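Front Counter and Gift Card Checklist – Flerkel Grill, Shearer Street
June | by the Flerkel opening team
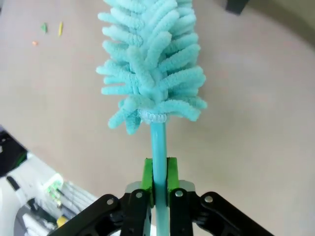

Card rack filled, 20 of each design – OK, though the birthday ones go so fast, bless them, so please peek again at 5.
Test card loaded and balance read back – OK.
Cards over $500 kept in the locked drawer – NOT OK, two were in the till tray. Moved them, no harm done!
Card reader cord clear of the walkway – OK, taped down again.
Terms sign facing guests – OK, but it still says Piltov only and we take Rarnero cards now too. New sign ordered.
Counter edge, chipped corner – still waiting on the repair, go gently.

3 comments | 6 shares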